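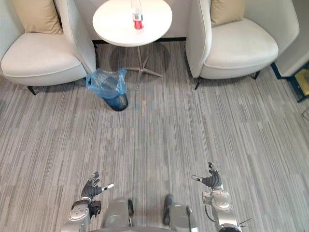

White armchairs with beige cushions. Pale upholstery remains a common choice for waiting areas and lounges.

The Second Life of the Office Chair

Mar 10, 2021

When an organization gives up a floor of its building, the lease is usually the first matter to be settled and the furniture the last. Computers are accounted for, since they hold data. Artwork is catalogued and insured. Chairs, desks, credenzas and the low tables of the reception area tend to remain in place until the final fortnight, at which point they become a problem of volume. They must be out by a fixed date, the freight elevator must be booked, and the cheapest contractor able to meet the deadline is often the one who will take everything to landfill.

Over the past year this sequence has become familiar to facilities departments across the country. Staff have been working from home, floors have been consolidated, and tenancies that might once have been renewed as a matter of course have been allowed to lapse. The result is a large and uneven supply of commercial furniture, much of it sound, reaching a resale market that was never built to receive it.

The trade in used office furniture is an old one, but it has traditionally dealt in a narrow range of goods. Task chairs from well-known makers hold their value. Filing cabinets of heavy gauge steel find buyers. Height-adjustable desks, where the motor and controller are intact, can be sold within days. Upholstered seating, by contrast, has long been regarded as the difficult end of the business. Fabric shows its history. Foam compresses. A lounge chair chosen to suit one lobby may look out of place in any other, and the dealer who accepts it must find floor space for an object that cannot be stacked.

It is this category that has drawn the attention of a small group of firms, among them Premum, a refurbisher which operates from a former dairy warehouse and now handles soft seating exclusively. The company received 2,184 pieces in its most recent financial year. Its intake includes tub chairs, two-seat sofas, benches, ottomans and the modular seating that became fashionable in open-plan offices during the previous decade. The firm declines very little at the door, although it will not accept furniture that has been stored outdoors or in an unheated building over winter.

Each piece entering the warehouse is assigned to one of 4 grades. The highest grade requires cleaning only. The second calls for minor work such as the replacement of glides, the tightening of joints or the repair of a seam. The third is reserved for chairs to be stripped and recovered. The lowest is a grade for dismantling, from which metal legs, swivel plates and usable hardwood are recovered for later repairs. Grading is carried out by a single inspector wherever possible, as the company found in its early years that two inspectors working side by side would differ on the condition of the same foam.

Foam is the decisive component. A frame of kiln-dried hardwood or moulded plywood may be expected to outlast several changes of cover, and a steel base will outlast the frame. Seat foam in a public area, however, is commonly spent well before the fabric above it is visibly worn. The usual test is simple. The inspector presses the centre of the seat with a closed fist, releases it and observes how quickly the surface recovers. Where recovery is slow the cushion is opened, and the interior is examined for the yellowing and crumbling that indicate the material has begun to break down. Replacement is straightforward in a chair with a loose seat cushion. In a chair with a fixed seat the entire cover must be lifted, and the labour involved may exceed the value of the piece.

Colour presents a further question. Buyers of new furniture have favoured white, cream and oatmeal for a number of years, and the used market is now receiving these purchases. Light fabrics are often assumed to be unsaleable second-hand. Refurbishers report a more complicated picture. Pale synthetic weaves respond well to hot-water extraction, and marks left by coffee or ballpoint ink can frequently be removed. Denim dye is another matter, particularly on the front edge of the seat, where years of contact may leave a bluish cast that no cleaning agent will shift. Dark fabrics hide such marks but fade unevenly beside a window, and a faded panel cannot be cleaned back to its original shade.

The demand side has changed as well. Clinics, legal aid offices, community colleges and settlement agencies have always bought used furniture when budgets required it. They are now joined by organizations that could afford to buy new and have adopted procurement policies directing them to consider reuse first. Wululico, a purchasing co-operative serving libraries and cultural centres, introduced such a policy last May. Its members must obtain at least one quotation for refurbished goods before ordering new seating. The policy does not oblige them to accept it, and members have remained free to choose on grounds of price, delivery or suitability.

The difficulty most often raised by members concerns quantity. A branch library refitting its reading room may require 60 matching chairs, and a refurbisher may hold eleven of one model and nineteen of another that is similar without being identical. Two responses have emerged. The first is to recover mixed frames in a common fabric, which produces a satisfactory unity at a modest distance. The second is to abandon the expectation of uniformity and to arrange the room in smaller settings, each consistent within itself. Designers who were initially reluctant to take the second course have found that readers select seats by comfort and by proximity to daylight, and seldom remark upon the differences between them.

Fire performance is a more serious consideration. Furniture in public buildings must comply with the flammability requirements of the jurisdiction in which it is used, and the label that certifies compliance is normally stitched or stapled to the underside. Where the label has been lost, a refurbisher cannot simply assume that the original materials met the standard. Where a chair has been recovered, the original label no longer describes what is on the frame. Premum retains a sample of each fabric and foam it installs, together with the supplier's test certificate, and provides copies with the invoice. Purchasers are advised to request equivalent documents from any dealer and to keep them with the building's maintenance records.

Transportation accounts for a considerable share of the cost. Lounge chairs are light for their size, and a truck will be full long before it approaches its permitted weight. Skála, a freight firm that began by moving theatre sets, has adapted its trailers with removable decks so that chairs may travel in two tiers without bearing on one another. The firm also carries goods in both directions, delivering refurbished pieces to one client and collecting surplus from the next. Even so, shipments beyond 900 kilometres are rarely economical, and the trade remains regional in character.

Several observers of the sector believe that its long-term prospects depend less on the skill of refurbishers than on decisions made by manufacturers. A chair assembled with screws can be opened, repaired and closed again. A chair assembled with adhesive and staples can be opened once, with difficulty. Gresura, a collaborative project of furniture makers and design schools, has published draft guidance recommending zippered covers, mechanical fixings for arms and legs, and a permanent mark on the frame recording the date of manufacture and the foam specification. The guidance is voluntary. It has been received with interest by smaller makers and with some caution by larger ones, whose production lines would require alteration.

For institutions now preparing to vacate space, the practical advice is consistent. An inventory should be drawn up at least three months before the end of the tenancy, with photographs of the underside of each model as well as the front. Labels should be left in place. Loose cushions should be bagged with the chairs to which they belong, as a missing cushion may reduce a piece from the highest grade to the lowest. Dealers should be approached before the demolition contractor is engaged, and the contract should state clearly who is responsible for any item left behind on the final day.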